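Prallum recipe cards – README

Hi! If you've landed in this folder, you probably want my grandmother's plum dumplings, and they're in there, under sweets. But please read a bit of this first, because the cards are a mess in ways that will trip you up if you try to do anything with them besides cook.

What's in the folder

Prallum is a collection of handwritten recipe cards that I've typed up as plain text. There are 2,868 cards in total, and 2,191 of them have a full transcription. The rest only have a title and whatever I could make out of the ingredients (lots of pencil, lots of butter stains). One card, one text file, no exceptions.

The bulk came from Thaddäus Stöckli, who kept his family's cards in shoeboxes and let me borrow them one box at a time. Balthasar Kälin gave me his aunt's baking cards, and those are gorgeous, every letter perfect. Pádraig Tierney sent soups. So many soups!
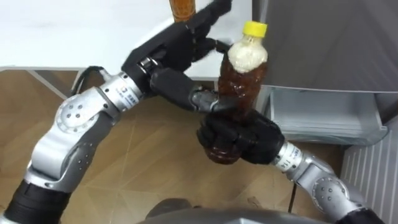 File names are the box number, then a dash, then the card number. Card numbers start over in every box, so don't sort on them alone. I did that early on and spent an evening wondering why a fish pie had turned into a sponge cake halfway down.

Inside each file you'll find:

title – as written, spelling and all
source – whose box it came from
course – my guess, pick another if you like
ingredients – one per line, amounts first
method – the full text, line breaks kept
notes – anything scribbled in the margins or on the back

I left the old units alone. If a card says a coffee cup of flour, the file says a coffee cup of flour. Habibur Khondokar wrote a small script called Koritz that turns the common ones into grams, and it lives in the tools folder. It does fine with cups and spoons and gets badly confused by "a walnut of butter," so check its work before you bake for company.

Things that are wrong

Box 6 got dropped before I numbered it, so the order in there is mine and means nothing. Some two-sided cards may have been split into two entries. I've merged the ones I spotted. Also, 82 cards have no oven temperature at all, only words like "brisk" or "falling," and I've kept those words as they are.

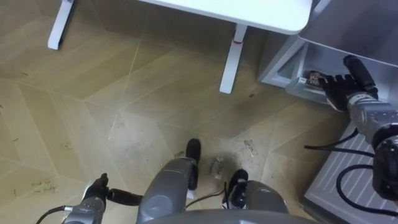 Duplicates are in on purpose. People copied recipes from each other and changed one thing every time, and that's half the fun for me – you can follow the same honey cake through three kitchens and watch the cinnamon creep up. If you want only one of each, the list called same-dish groups them, though it's only as good as my eye for honey cake.

Languages are mostly German and English, with a few cards that hop between both in the middle of a sentence. I haven't translated anything. Diệp Triệu has started on English versions of the sweets and hopes to have the first lot ready in June, and those will go in their own folder so the originals stay put.

Using it

Cook from it, print it, put it in your own recipe app, count how often people used lard. All fine with me and with the families. Please keep the source line when you share a card. Please don't sell the cards as a book without writing to us first. 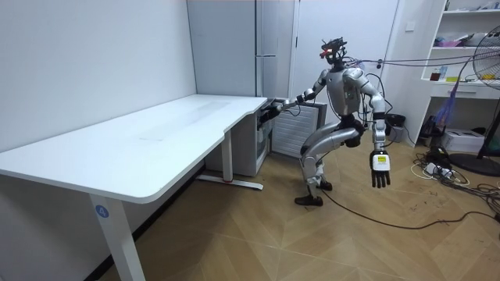
If you find a typo, check the notes field before you report it, as plenty of the odd spellings belong to the person who wrote the card. If it's still wrong, send me the file name and the fix. Corrections to the Jasard pickles are extra welcome (his sevens look just like his ones, and that matters a great deal with vinegar).

Last updated May 8, 2019. Added the second half of Pádraig's soups and fixed the dumplings, which had lost their salt.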